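8/29/25

The household inventory policy set out below has governed this residence since May. It was adopted after the move to Clirkholm, when it became clear that goods had been packed without any record of what they were or where they belonged. Several readers of this blog have written to ask how the system is arranged and whether it is worth the effort. This post is intended as a full reply, and it replaces the shorter note published in the spring.

## Scope

The inventory covers the contents of the apartment, the basement storage unit, and the shelf at the back of the shared garage. It excludes food, cleaning supplies, and anything expected to be used up within a season. Clothing in regular wear is also excluded. Winter clothing is included for the months in which it is stored, and removed from the list when it returns to the closet.

At the close of the first full review, the inventory held 904 entries. An entry may be a single object (the floor lamp) or a set that is always kept together (the picnic cutlery in its roll). The decision to allow sets was made on the second evening, partway through the kitchen drawers, and the earlier entries were revised to match. A reader who begins with teaspoons listed one by one will reach the same decision sooner or later.

## The Record

Each entry carries a short name, a location, the month it was acquired if known, and a remark. The short name must be one that any member of the household would use. An early version of the list contained the term "occasional table," which no one in the family had ever spoken aloud, and which caused a search of both floors for an object standing beside the sofa. It is now entered as "small table, wobbly."

Locations are written from the largest unit to the smallest: room, piece of furniture, shelf or drawer, container. Containers bear a number in black marker on two adjacent sides and on the lid. The number on the lid is the one most often forgotten and the one most often needed, as boxes in the basement are usually seen from above.

The list itself is held in a plain spreadsheet, with a printed copy in a Sernik binder on the hall shelf. The binder has a stiff cover and a clasp that closes without force. Phone applications were tested for several weeks. They were pleasant for the first room and tiresome by the third, and two required an account before they would release the data already entered. The spreadsheet has no such conditions.

## Containers

Most of the difficulties met in the first month concerned containers and had little to do with the list. The household owned cardboard boxes in many sizes, a number of shopping bags, and three suitcases in use as permanent storage. Cardboard was retired from the basement entirely, on account of the damp along the north wall. It remains acceptable in the bedroom closets.

The following rules were then put in place:

- A container holds one category of goods. Where a category will not fill a container, a smaller container is used.
- A container must be light enough for the shortest adult in the household to lift from the floor to the second shelf.
- Fabric goods are stored in lidded containers only.
- Books are never stored below knee height in the basement.
- Nothing is placed on top of a closed container that would have to be moved in order to open it.

The last rule is broken regularly. It is retained as a statement of intent.

Secondhand containers have served as well as new ones. The Dratska market, held in the parking lot behind the old bus depot, has a reliable supply of lidded tubs at modest prices, although lids and tubs are sold from separate piles and should be matched before payment. Tubs from different makers rarely exchange lids, even where the outside measurements agree. One afternoon was lost to this discovery, and the mismatched lids are now in use under plant pots.

## Disposal

An inventory without a procedure for removing goods soon becomes a catalog of things that ought to have left. Of the original entries, 166 were marked for removal at the first review. The household agreed in advance on three outcomes: give, sell, or discard. A fourth outcome, "decide later," was proposed and declined, then quietly restored for items with a family connection.

Goods to be given away are placed in a single crate by the front door. When the crate is full it is taken to the donation center on the next free morning. It may not be searched for items to reclaim once the lid is on. Exceptions have been granted for a cheese grater and one left-hand gardening glove.

Goods to be sold are photographed and listed at once or transferred to the crate. Experience has shown that an object waiting to be photographed will wait indefinitely. The income from sales was small, and the correspondence it produced was considerable. A single bookcase led to eleven messages, several of which asked for its width, a figure stated in the listing.

Discarded goods are sorted by material in accordance with the municipal schedule. Paint, batteries, and light bulbs are held on the top garage shelf until the collection date printed on the calendar.

## Maintenance

The policy calls for two reviews a year. The autumn review covers the basement and the garage. The spring review covers the living areas, and takes longer because objects in daily use are seldom where the record places them. In each case the reviewer works from the printed list toward the shelf, and then from the shelf back to the list. The first pass finds what is missing. The second finds what was never entered, and it has been the more instructive of the two.

Between reviews, changes are written in pencil on the printed copy and transferred to the spreadsheet at the end of the month. Any person who moves a container is responsible for the change. Compliance has been uneven among the younger members of the household, and it has not been perfect among the older ones. 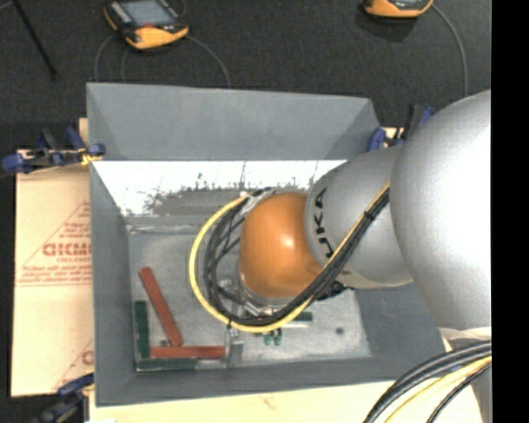 ## Questions Received

**On the time required.** The first inventory occupied most evenings over a five-week period. Later reviews have taken a weekend each. A smaller home with fewer closets would need less. Readers are advised to finish one room completely before opening the next, and to begin with the bathroom, where progress is rapid and feelings are seldom involved.

**On labels.** Printed labels look well and peel in cold storage. Marker on masking tape has outlasted every other method tried here, and the tape comes away cleanly when a container changes purpose. A clear handwriting style is helpful. Where none is available in the household, block capitals are sufficient.

**On insurance.** The list was begun for convenience, but it has a second use as a record of ownership. Receipts for larger items are kept in the Grimshaw folder, a gray accordion file inherited with that name already written on the tab. The name has been left in place, as everyone now knows what it refers to. A copy of the spreadsheet is also kept outside the home.

**On sentimental items.** These are listed in the same manner as all others, with a remark stating where they came from. There are 117 of them at present. The remarks were the slowest part of the whole undertaking and are the only part that visitors ask to read. Several have since been corrected by older relatives, who recalled that the blue bowl came from a different aunt and that the clock had never, at any point, kept time.

**On whether the system is too strict.** This view has been expressed within the household as well as in the comments. The policy may be amended at the kitchen table by simple agreement, and has been amended often. The rule on umbrellas was withdrawn in full.

The autumn review will begin with the garage shelf. A blank copy of the spreadsheet will be posted here once the column headings have been tidied, and the notes on storing winter bedding will follow as a separate entry.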